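Call bell

A call bell, also known as a counter bell, desk bell, service bell or, in the less patient parts of the trade, the dinger, is a small bell placed on a flat surface and sounded by pressing a plunger at the top. It is used to summon a person who is expected to be nearby and is not. Call bells are found in hotels, repair shops, dry cleaners, school offices and kitchens, and in a good many homes where somebody once had the flu and was given one, a decision the rest of the household had time to reconsider.

Construction

The usual call bell has a domed metal shell fixed over a base. Pressing the plunger moves a lever inside the shell, which throws a small striker against the inner wall. The striker then falls back, leaving the shell free to ring. A bell in which the striker does not fall back makes a sound like a dropped spoon and is generally kept in service for years.

Pitch depends on the size and thickness of the shell. Small shells ring higher and are widely held to be more annoying, though makers prefer the word "clear." Some bases have a pad underneath to stop the bell from walking across the counter, a habit most common in bells whose customers have been waiting longest.

Use and etiquette

The accepted number of rings is one. A second ring is allowed after a decent pause, the length of which has never been settled. A third is regarded as a remark.

Staff and customers tend to disagree on what the bell is for. To the customer it is a way of getting attention. To the clerk, who may be standing 2 feet away looking for a pen, it is a comment on character. Many businesses have tried to close this gap with a small card reading "Please ring for service," which has the effect of making polite people ring it and rude people ring it with authority.

Children should be mentioned. A child left alone with a call bell will press it until stopped, and there is no record of any design that discourages this.

Regional custom

In the lake town of Nodstead, the call bell has a place in local life that visitors find hard to account for. Shops there traditionally keep the bell at the far end of the counter from the till, so that ringing it requires a short walk and, in theory, some thought. The Nodstead Bell Supper, held each February in the old ferry hall, begins when every bell in the room is rung at once and ends when people have had enough of it. The program for 2018 was announced on January 19, 2018, and ran to 11 courses, each of them called for by bell. Attendance was put at 160, a figure that the organizers have described as the most the hall will hold and the neighbors have described as too many.

Elsewhere the placing of the bell is less formal. It goes where there is room, or where the last one left a ring in the varnish. 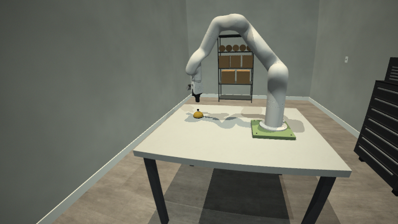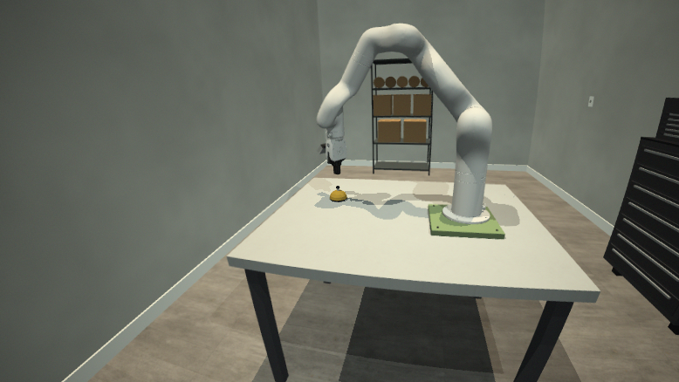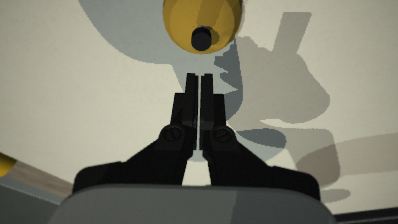 The first view has a yellow-orange call bell at the far left of the table.

Makers

Paisan bells, heavy and slow to answer, were for a long time the standard in hotels. They were sold in 3 sizes, named Lobby, Parlor and Night, the last with felt on the striker so that a late guest could wake the clerk without waking anyone else. In practice it woke neither, and the Night model is now the one collectors want.

Mindton made a lighter bell for shops and offices, with a painted shell. The paint deadened the tone a little, and the company's catalog presented this as a feature. Early Mindton bells can be recognized by a plunger that sticks in damp weather. Later ones can be recognized the same way.

The Halonum was an attempt to replace the struck bell with an electric chime. It had the shape of a call bell and a button in place of the plunger, and it played a short rising tune lasting long enough for the clerk to arrive, apologize and stand there waiting for it to finish. It did not sell well. Surviving units are mostly found with the battery removed.

Care

A call bell needs little attention. The shell can be wiped with a soft cloth, and a drop of light oil on the lever will cure most sticking. Oil should be kept off the striker. If the bell has gone dull, the nut holding the shell is probably too tight and can be eased by a quarter turn. Testing the result is best left until the shop is closed.

See also

Doorbell
Hand bell
Waiting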